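I've helped with the robotics club at Rimthorpe since November, and I'll say it kindly: we should let the kids stay in simulation a good deal longer than parents would like. They ran 302 tries in Vimon before winter break, and oh, how they argued over every one!
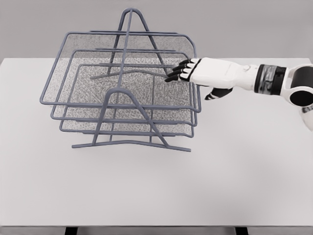
Folks keep asking me when the "real" work starts (I asked it myself, the first week). But a bad try costs a child two minutes and a groan, and then she's back at it, braver than before. I'd like them to have 300 more.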